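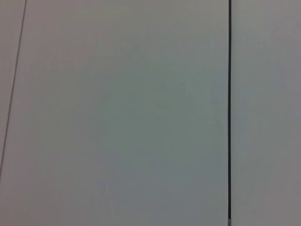 A dark seam between flat gray panels, seen up close. No handle.

My brother-in-law asked me over dinner when he could buy a machine that would put the groceries away. He knows I spend my days around this stuff, and he asks every year. I usually say "not yet" and pass the potatoes. This year I tried to give him a proper answer and made a mess of it, so I'm writing it down.

The part people expect to be hard is the carrying. You picture an arm dropping the eggs. Eggs are a problem, sure, but you can make a decent soft grip for eggs, and people have. What eats the time is everything that comes before the eggs get picked up or after they get carried across the room. Mostly it's doors.

Think about a plain flat panel with a gap down the side. If you saw one in a kitchen you would have a guess in under a second. It's a door, it swings, you push the corner and it pops out. Or it doesn't pop, and you run your fingers along the gap until you find the side that gives. You don't plan any of that. Your hand goes and looks.

A machine has much less to go on. Plain surfaces are bad for depth cameras, and up close many of them give you no reading at all. The gap is a dark line. A dark line could be an opening, a shadow, a strip of trim, or two panels that are screwed in place and will never move. Color won't settle it and neither will a second look from the same spot. At some point you have to touch the thing and find out, and touching things to find out is what these machines are worst at.

Thabiso Shezi and I worked on this for most of last spring. The project was called Hutapea, and the goal was modest: open cabinets in kitchens the software hadn't been trained on, take out one item, close up again. We had over 500 recorded door openings to learn from by May. They were good recordings. Nearly all of them were doors with handles, though, and you can guess what it learned. It learned handles. Put it in front of a push-to-open front and it would hover there, going slightly left and slightly right, until the timer ran out.

We fixed some of that. Thabiso wrote a routine that presses gently near a seam and feels for movement. If the panel gives, it presses again a little harder. If it doesn't, it moves along. It's slow to watch. On a good day it opened the door on the second or third press. On a bad day it spent a long time politely pushing on the side of a refrigerator.

My favorite number from that period is 77. That was the count of tries in our longest session, one afternoon, same kitchen, different starting positions. I won't quote a success rate because we kept changing things between tries, and a rate from that would mean nothing. I'll just say Thabiso went home early and I stayed to sweep up.

So much for houses. Shop floors are supposed to be easier, and in one way they are. You can change a shop floor. Peter Procházka runs the packing side of a small company that makes shelving parts, and he put in a Voko cell two years ago to load flat boards into a saw feed. It works. It works all day. But when I visited I spent less time looking at the arm than at what he had done to the area around it. He had put down guides so the boards always land in the same place. He had moved a light. He had changed the stacks so there was a wider gap between boards, since two pale boards lying tight against each other read as one big board and the gripper would try to lift both.

I asked him if he would call it automated. He said he'd call it a person's job turned into a different person's job. Somebody still loads the guides, wipes the suction cups and clears the jams. He's happy with it, for what it's worth. His people used to go home with sore backs and now they mostly don't.

You can't do that to a kitchen. Well, you can, but it's your kitchen, and I don't know many people who would swap all their cabinet fronts and stick markers on the dishwasher so a robot can find them. My brother-in-law wouldn't. He likes his cabinets.

Where I think things stand, chore by chore:

Floors. Done, more or less, if you pick up the cables first.

Dishes. Loading a dishwasher from a tidy counter is close. From a real sink with a pot soaking in it, no.

Laundry. Folding towels looks good in demos and takes far longer than you would. Shirts are worse. Getting the laundry out of the machine without leaving a sock behind is a harder job than it sounds.

Putting groceries away. See everything I wrote about doors. Then add a full fridge where the milk only fits if you turn the jar next to it.

Wiping surfaces. Better than I expected. A big flat area with nothing on it suits a machine well. The trouble starts at seams and corners, where the cloth catches, and the machine also has no good idea of when it has finished. It wipes the path it was given. Whether the surface is clean is a separate question and it often isn't asking it.

I showed that list to Mawar Setiawan, who used to work on the same team as me and now tests home machines for Umau. She thinks I'm too gloomy on laundry. She also thinks I'm too cheerful on wiping, so perhaps it evens out. Her point was that people judge a household machine by the worst thing it does in a week. If it does a chore right seven times and on the next one pulls a drawer off its track, it goes in the garage. I have no argument against that. I have a bread maker in my garage for about the same reason.

What I ended up telling my brother-in-law, by text, a few days after the dinner, was that he could have a machine that puts away groceries if he kept all the cabinets open, bought the same items every week and stood next to it. He wrote back that he already has kids.

I've gone back to the pressing routine this month. I want to see if it can tell a fixed panel from a stiff door without pushing so hard that it leaves a mark. Right now it can't. Thabiso thinks we should listen for it instead, with a small microphone, since a loose panel sounds different from a fixed one when you tap it. I ordered two of them yesterday.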